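Ellwood arm table: the gallery, plus what we're planning to spend

Hi, it's Evie! A few of you asked for pictures after I brought up the equipment budget in May, so I finally put a page together. We're trying to work out what to buy next for the little 3D-printed arm, and I think it's a lot easier to argue about money when you can see the thing the money goes into.

Some background if you're new. Jordan Kettle and I look after the Ellwood project, and our plan for this round of spending has a ceiling of $523. That has to cover spare servos, a better power supply, some kind of bin system and whatever we decide to do about wiring (more on that further down, I have opinions). The fancy option is the Drustier bench arm, which is gorgeous and way out of our range even secondhand, so please stop sending me the link! We'd like to end up with 2 working arms by the end of the year, and printing the second one ourselves is the only way I can make the numbers work.

The job we use for comparing everything is cube and box. It's simple, it doesn't need any special fixtures, and any arm we might buy or build ought to be able to have a go at it.

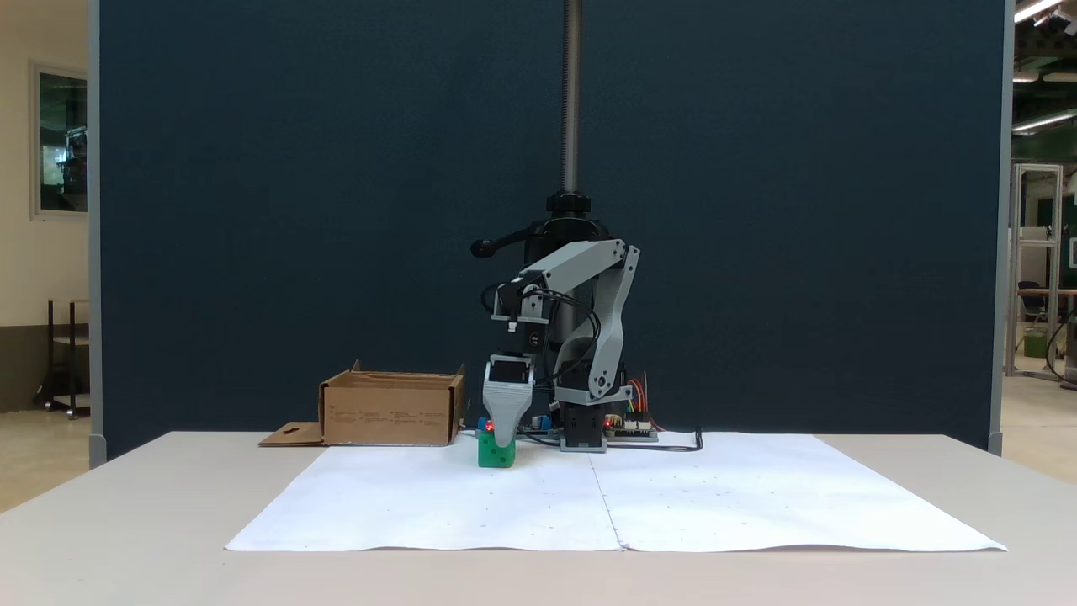

Gripper down at the green cube, with the cardboard box over on the left. The jumper wires are exactly the part of the budget Jordan and I keep going back and forth on.

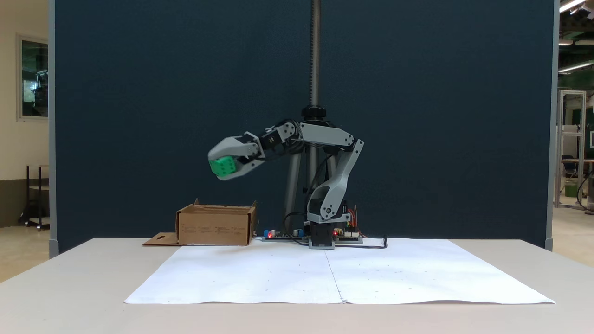 Cube in the gripper, and the open box right underneath. Two fingers is plenty for this size of cube, so a new gripper has dropped off my wish list for now.
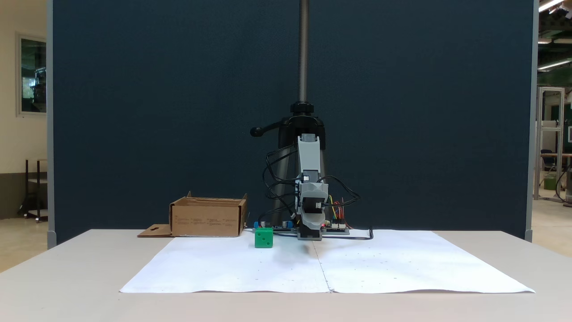
Cube on the paper, arm upright. You get a good look at the black cables looping out to both sides in this one, and I'd love to put a few dollars toward clips and sleeving.

Should we buy a ready-made kit or print the second arm ourselves?

Print it. The Bunidow kit we priced came to $284 before shipping, and that would take more than half of the money in one go. Printing the links ourselves leaves room for better servos, and we can make a replacement part whenever we need one.

OK, so the shopping list as it stands. Servos come first, and I've put $250 against them, with a couple of spares in that figure (I really don't want a whole project waiting on one small motor in the mail). Next is a power supply with a bit of headroom, then filament, then connectors. Jordan wants a proper wiring harness made up by Zokano, and I want to crimp our own and spend the difference on a decent clamp for the second arm. We haven't settled it. I've asked for a quote on the harness anyway, mostly so we can have the same argument with a real number in it!

Things I've taken off the list for this round: a nicer table, a second camera, and printed mats to replace the white paper. Paper is cheap and I can swap it in a minute. The mats can wait.

If you've bought servos in small batches lately and had a good experience with the seller, please send me the name, and what shipping cost you too, I always forget to budget for shipping. I'll update the list once the harness quote comes in.

Evie Sedgwick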